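We use cookies to remember what you looked at and to show you more of it. Accept all | Manage settings

Tukia card shuffler, four-deck model: a review

My family plays cards the way other families argue about parking, so the shuffling has always been a sore point. My brother-in-law shuffles as if he is folding a map. My mother will not shuffle at all, on the grounds that she did it for years and it is someone else's turn. When I saw the Tukia reduced in the January sales I bought it, told myself it was for everyone, and carried it home under my coat like contraband.

It's a plastic box with two trays on top, a slot in the middle and a drawer at the front. You split the pack, put half in each tray, press the bar and two rubber rollers feed the cards down into the drawer. It runs on four batteries of the fat kind, which are not included, and which I did not have. So the first evening with the Tukia was spent shuffling by hand while looking at the Tukia.

Once it had power, the first thing we learned was that it is loud. The box says "whisper action". I don't know who has been whispering to the people at Tukia, but I hope they're all right. The noise is somewhere between a coffee grinder and a small dog on laminate flooring. It lasts a few seconds with one pack and a good deal longer with four, and conversation stops while it happens. With some of the people I play with, I've come to count this in its favour.

The second thing we learned was that it minds very much what you feed it. Plastic-coated cards, fresh from the wrapper, go through beautifully. I used a pack of Bostova bridge cards for most of my testing and had hardly a jam in a fortnight. Old paper cards are another matter. We have a pack that came from my grandfather, soft as flannel at the corners, and the Tukia took the seven of clubs from it and gave it back in an interesting new shape. The seven of clubs is now the most recognisable card in the house and we can't use that pack for anything involving money, even coppers.

Clearing a jam means lifting off the top, which is held on by two clips. The left one behaves. The right one needs a fingernail, and I play with a guitarist who has long ones on one hand only, so he has been given the job for life. 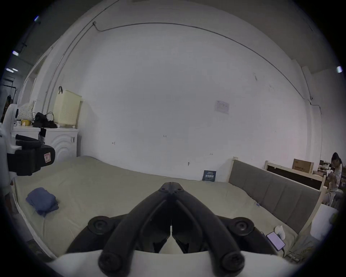 Does it shuffle well, though? That is the question, and the answer is: once, no. One pass gives you two halves laced together in small clumps, and if the last game was rummy you will find whole families of cards still holding hands. Two passes is better. Three is fine for anything we play. The leaflet recommends "one to two cycles for complete randomness", a phrase I read out to Benedikt Vogler, who runs our card night in the back room at Plelville and used to teach sums for a living. He laughed for longer than I thought was polite.

We tried it properly at his table. He stacked a pack in suit order, ran it through once and dealt four hands of thirteen. I had 9 hearts. The woman opposite had the rest of them, bar one, and was clearly thinking of bidding something reckless before she was told it was only a test. After three passes the hands looked like hands, full of rubbish and a single hopeful king.

I should say something about cheating, as people always ask. Could you rig it? I suppose anybody determined enough could, by loading the trays with care and running it just the once. But the drawer comes out clean and anyone can cut the pack afterwards, as they should have been doing all along. If your card night has a cheat, a machine will not cure it. You want a different card night.

Comparing it with the other one I've used: the Pillai hand-crank shuffler costs a bit less, needs no batteries and makes a noise like a pepper mill. You turn a handle and the cards drop through at whatever speed you turn it, so an impatient person gets a jam and a patient person gets a sore wrist. It only takes two packs. On the other hand it has nothing to go wrong inside, and my aunt has had hers so long that the lettering has worn off the lid. For plain two-handed games I'd go for the Pillai. For canasta or anything else with a great wodge of cards, the Tukia earns its space.

And it does take up space. It will not go in the games drawer, nor in the cupboard with the games drawer in it. Ours lives on top of the fridge, where visitors take it for a toaster.

The maker says the rollers are good for 2,000 shuffles. At three passes a hand we shall get there sooner than they imagine. I asked by email whether you can buy spare rollers and was told that my message was important to them. I'm still important to them, as far as I know. In the meantime a wipe with a barely damp cloth brings back the grip when the cards start to slip, and I do this every few weeks, or when the right-hand tray begins to sulk.

A word on the drawer. It slides out towards the dealer and has a cut-out for your thumb, and this is the one part of the thing that seems to have been designed by somebody who plays cards. The pack comes out square and face down. My mother, who had refused all dealings with it, now likes to be the one who opens the drawer. She still won't press the bar.

Good points: takes four packs, kind to new cards, lovely drawer, saves a row. Bad points: the noise, the right-hand clip, the batteries, the leaflet's grasp of randomness, and what it did to the seven of clubs.

I'd give it 7 out of ten, and I would have gone to eight with batteries in the box. If yours comes with the trays slightly sticky, run an old pack through a few times before you let it near your good cards. Not your grandfather's.

Reviewed 21/09/2023, bought with my own money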